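Progress note to the programme office, covering work package 3 (demonstration and outreach), September.

## Status

The open day foreseen in the work plan was held at the Urkemness hall. All visitor groups on the list were received between 10:00 and 16:30. The deliverable is complete apart from the written feedback, which Puvard is still entering. Spending stayed within the line agreed for the event.

## Arrangement of the hall

The ground floor was used for handling stations and the mezzanine was kept for the short talks. Visitors came in by the window side and were passed from station to station by Vudham staff. Each operator had a pair of hand-held grippers. Recording was continuous during the morning slots and was stopped for the midday talk.
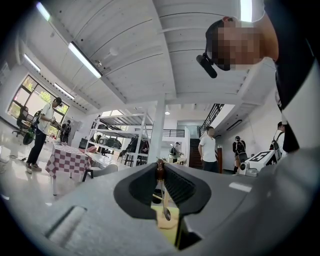
Değirmenci commented after the first slot that visitors at the back of a group could follow the talk but not the fingers, and asked for smaller groups or a repeater screen. Group size was reduced for the rest of the day. A screen is now in the equipment list for the spring event, subject to your approval of the transfer described under Budget.

## Handling tasks shown

The programme was kept to household items so that visitors could judge the difficulty for themselves. The main task was to take a drinking vessel from the mat with one gripper, pass it to the other where needed, and set it down near or on a mug tree. Tape on the floor marked the working area. Operators were told to keep the marker blocks on both grippers uncovered during a trial, as tracking is lost when a sleeve or a forearm passes over them.
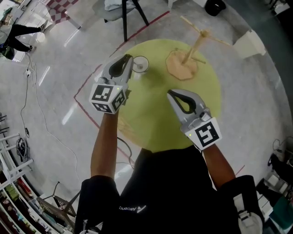
Trials were started from the same resting position and ended when the operator lowered both grippers. In total 924 trials were logged over the preparation period and the open day, of which nearly 200 were made on the day itself. Trials with a tracking gap were kept in the archive and labelled as such. They will be left out of the training set.

Transparent items remain the weak point. Operators had no trouble with them, but the automatic labelling places the rim wrongly more often than for opaque items, and the labels have to be corrected by hand. Vudham has set aside 50 of the trials as a fixed check set for this problem.

## Deviations from plan

- The second talk was moved to the afternoon after a late arrival.
- Cable routing was not finished before opening. Adapters and leads will be fixed down or moved overhead before the next event.
- The comparison with the older gripper fingers was not shown. It is moved to work package 4.

## Budget

We request a transfer from travel to equipment to cover the repeater screen and cable covers. The total for the work package does not change. Quotations are with Puvard and can be sent on request.

## Next period

1. Complete entry of the feedback forms (100 were printed; the number returned will be given in the next note).
2. Correct the labels for the check set and report the error before and after.
3. Agree the layout for the spring event with Değirmenci, including group size and the position of the screen.

The archive will be opened to the programme office once the visitor consent forms have been matched to the recordings.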